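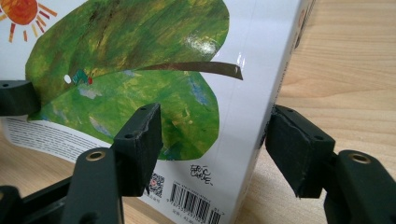
Back cover of the big paperback with the green leaf on it

Subject: Re: [storytime] Large-format books for a group on the rug
Date: 11/22/21

Hello everyone,

Sorry to be slow, we had family in and I only now got through my mail. Inari wrote:

> I have 400 dollars to spend on oversized picture books
> before the end of the year. Do the paperbacks hold up,
> or should I pay for boards? And does anybody have luck
> with the shiny ones? Ours catch the ceiling lights
> something awful.
> Inari

I have been reading aloud at the Greteck branch for longer than I care to say, and I would go with paperbacks every time (my wrists would too!). You can hold one up by the bottom corner and still turn pages with your other hand, and with a hardback that size I have to stop and rest it on my knee. We own 73 of them now and I've only had to throw out a few, mostly from juice.

As for the shine, tip the top of the book a little toward the children and sit with your back to the wall instead of the window. In September I moved my chair over by the coat hooks and it made a world of difference. The one with the leaf on the back is as glossy as they come, and I still use it all the time. Big painted shapes carry clear to the back row, where the fussy little drawings get lost.

Okafor asked about storage. We use the hanging bags from Fostano and like them fine, though the hooks are flimsy.

Warmly,
Myrtle Brannigan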